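Print this page | E-mail this page
Filed under: Student Work > Shared Spaces
March 2018
By the Doltby project group

Our brief said a microwave on a table turns a workroom into a break area. We doubt it. Hinon's planning guide allows 10 minutes per lunch, which seems hopeful.

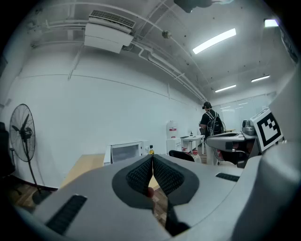 One reader of our draft objected that people will eat anywhere if the water is close. Maybe, but our survey got 62 replies out of 200 forms, too few to settle it.

Air is the other problem. A standing fan moves food smells
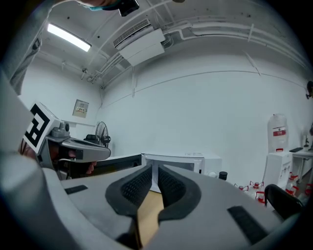

without removing them, and the guide skips this completely. We would test again in July.

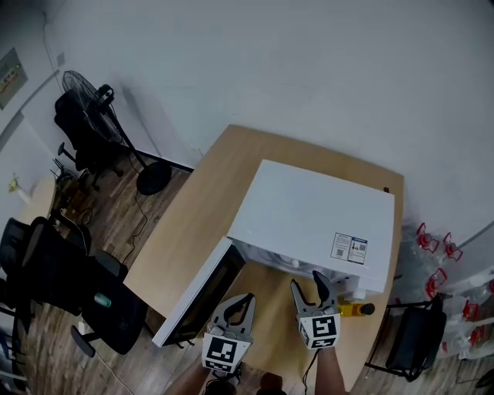
Fig. 3. Microwave with door open, on the wooden table.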